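Chapter 4
Rehearsing the Build in Simulation

Most people who build a robot at home want to start with the hardware. In this book the arm stays in its box for one more chapter. Before any motor is powered, you will set up a simulated room, put a robot in it, and look at what its cameras would see.

The project we follow was built by Dalia Mets and Thịnh Quan in a shared workshop. They wanted a two-armed machine that could pick small things up off a table and the floor. They called it Flivis. The first version of the control code was written over one January, before the workshop had a bench free for them. All of it was tested in simulation, in a room with patterned walls, pictures, a table and chairs.

You will look at the room from more than one place. A camera near the gripper gives a close view in which the fingers take up part of the picture and the walls fill much of the rest.

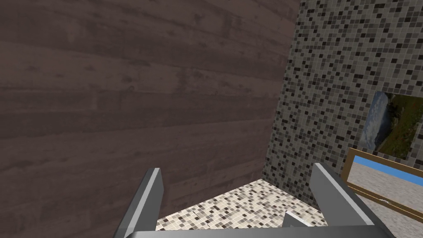
4.1 What the Close View Leaves Out

With the gripper in view, an object can be tucked partly behind a finger, with only a small wedge of it showing. Your program has to make a decision from that wedge or move the arm and look again. Mets and Quan chose to move. Their code backed the gripper off 15 millimeters and took a second reading before closing the fingers.

Surfaces matter too. A white object on a speckled cream floor is harder to separate from its background than the same object against dark brown boards. If your program finds objects by brightness alone, test it on both.

A wider view answers different questions. It shows where the arms are in relation to the furniture, and whether one arm can work at the table while the other is holding something. 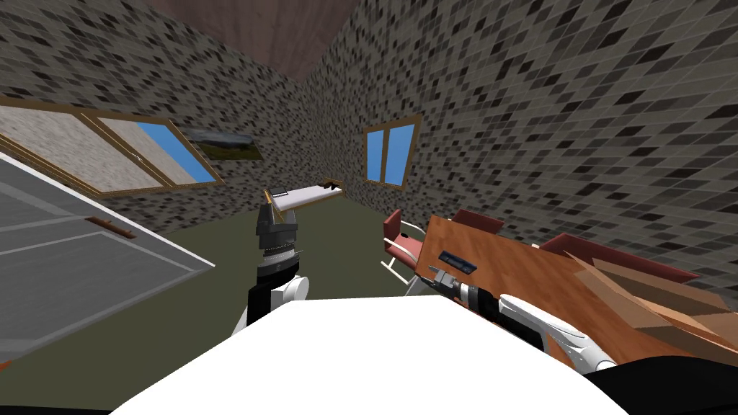

Two arms on one body share a base, so any move of the base moves both grippers. In the first 200 trial runs of Flivis, 13 ended with a held object striking a chair or the table edge. The cause was the same each time: the program checked the path of the empty gripper and left the loaded one out. The fix took one extra line in the collision check, which treats a held object as part of the arm.

Keep a log from your first run. Write down the run number, the start position of each arm, what was being held, and how the run ended. Exercise 4.2 uses the log to find the runs you should repeat.

4.2 Setting Up Your Room

Open the starter file and load the room with no robot in it. Check that the floor is level and that the table height matches your own.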